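Drucken | Per E-Mail senden
23. Juni | von der Kinderredaktion
12 Kommentare

Wie wird man eigentlich Abgeordnete?

Neulich hat mich ein Kind aus der vierten Klasse gefragt, ob man fürs Parlament eine Prüfung machen muss. Tolle Frage! Nein, muss man nicht. Man muss gewählt werden, und das ist manchmal viel anstrengender als jede Mathearbeit.

Stellt euch ein kleines Land vor, ich nenne es Platness. Dort gibt es ein Parlament mit 205 Sitzen. Das Land ist in Wahlkreise aufgeteilt, und einer davon heißt Skov. Wer für Skov ins Parlament will, braucht zuerst Unterschriften, sagen wir 400 Stück. Also: Klingeln putzen, Hände schütteln, erklären, was man vorhat (und das auch bei Regen!).

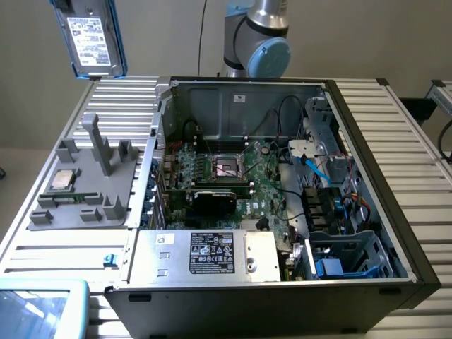 Meistens gehört man außerdem zu einer Partei. Das ist eine Gruppe von Leuten, die über viele Dinge ähnlich denken. Die Partei stellt jemanden auf, der dann Kandidat oder Kandidatin heißt. Ich war im März mal bei so einer Versammlung dabei, und was soll ich sagen, da wurde ganz schön lange über die Tagesordnung gestritten.

Am Wahltag macht jeder Erwachsene in Skov sein Kreuz, und zwar geheim. Ihr dürft also niemandem über die Schulter gucken, auch nicht der eigenen Oma. Abends werden die Zettel gezählt. Bekommt die eine Kandidatin 800 Stimmen und der andere Kandidat nur 200, dann ist die Sache klar: Sie zieht ins Parlament ein.

Und dann? Dann geht die Arbeit erst richtig los, mit Sitzungen und dicken Papierstapeln und ganz vielen Briefen. Schreiben dürft ihr übrigens auch schon, dafür muss man nicht 18 sein!

Drucken | 37-mal geteilt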